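Arroz do dia anterior: lavar ou não lavar?

kosmas_m
Boa tarde a todos. Moro em Brendurham há seis anos e ainda aprendo o português, peço desculpa pelos erros. A minha sogra diz que o arroz deve ser lavado três vezes antes de cozer. Eu não lavo nunca e fica solto.

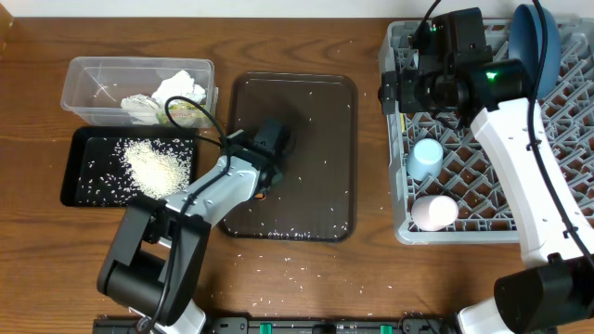 Uso sempre duas medidas de água para uma de arroz, e deixo tapado cerca de 6 minutos depois de apagar o lume.

tia_lurdes55
Discordo. Sem lavar fica papa.

Marchand
Depende do arroz, Lurdes. Carolino para malandrinho eu também não lavo.

kosmas_m
Obrigado. Na terça-feira experimento com o agulha, lavado.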